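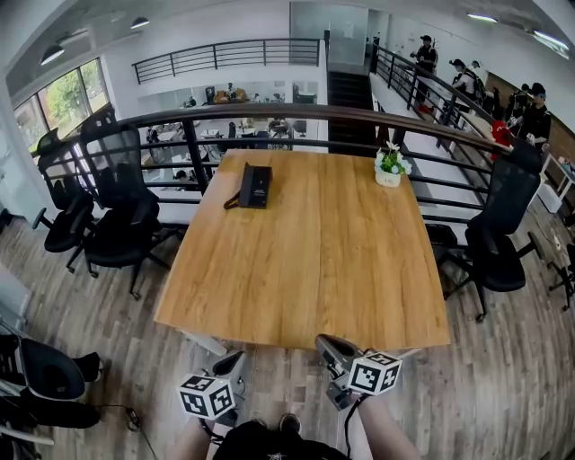 Département Tertiaire et accueil – Institut Nisstead

Chapitre 8
La petite table de réunion

Ottilie Rüegg

On apprend beaucoup d'une entreprise en s'asseyant à sa plus petite table. Je le répète à chaque promotion, au risque de lasser ceux qui redoublent, et je continuerai sans doute à le faire, parce que c'est par là que j'ai moi-même commencé, chez Gerlach, un mois d'octobre où l'on m'avait confié les clés de l'étage et à peu près rien d'autre (pas même un plan des prises !).

Dans les chapitres précédents, nous avons parlé du poste individuel et de la grande salle. Il nous reste à regarder ce qui se trouve entre les deux : le coin où l'on s'installe à quelques-uns pour régler une affaire qui ne mérite pas une réservation. Une table carrée au plateau de bois clair, un téléphone posé dessus, une petite plante à fleurs blanches dans son pot blanc, des fauteuils à dossier en résille noire, et voilà un endroit où l'on peut travailler. Notez la place du téléphone et celle de la plante, vers l'angle arrière droit : le milieu du plateau reste libre pour les dossiers, et c'est une habitude que je vous encourage vivement à prendre.

L'emplacement compte tout autant. Au bord d'une mezzanine, derrière un garde-corps à barreaux, on profite du volume et l'on aperçoit les collègues assis à l'étage inférieur, mais les voix descendent très bien, elles aussi. Chez Vumwood, nous avons mis nearly deux ans à l'admettre. Pardonnez-moi, je reprends en français, mes anciens élèves de Nullik savent que l'anglais m'échappe : presque deux ans !

Vous étudierez d'abord le choix de la table et des sièges, puis le téléphone partagé et le parcours de son cordon, enfin l'entretien courant, plante comprise. Prévoyez deux séances, et gardez sous la main le plan d'étage dessiné au chapitre 2, que nous allons compléter ensemble.

8.1 Choisir la table

Commençons par la forme. Une table carrée met chacun à la même distance des autres, ce que l'on apprécie dès qu'il faut lire un document à plusieurs. Elle demande en revanche du recul sur ses quatre côtés, car un fauteuil à roulettes occupe bien plus de place quand on s'en lève que lorsqu'on y est assis.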